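4.2 Slot selection under clutter

We were most excited to try the Botance planner on dish loading, where every placement changes the free space for the next one. Both arms share one scene graph, and the planner replans every 300 ms. Plates lying flat around the rack are stored as discs with a rim height, so overlapping pairs stay separate nodes (Fig. 3a).
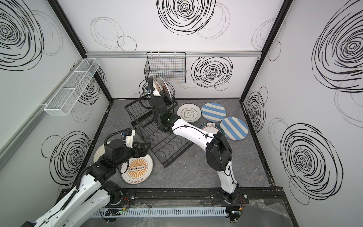
4.3 Wrist-view correction

Close to the rack, the fixed view loses the fingers behind the forearm. Pondis, our wrist-view estimator, takes over at that point and fits an ellipse to the rim. Printed borders turned out to be a gift! A teal ring inside the rim gives a second ellipse to fit, even with slight motion blur (Fig. 3b).

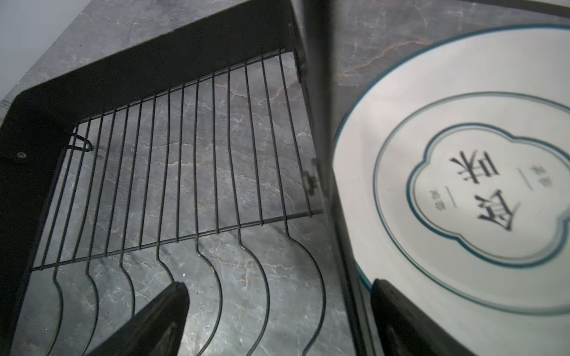
Botance Project, Ekdale Lab
August 2024

We tuned the fit on 841 wrist images and held out 234 for testing. The slot wires are thin and curved, so we match them as a repeating pattern and pick the phase closest to the planned slot.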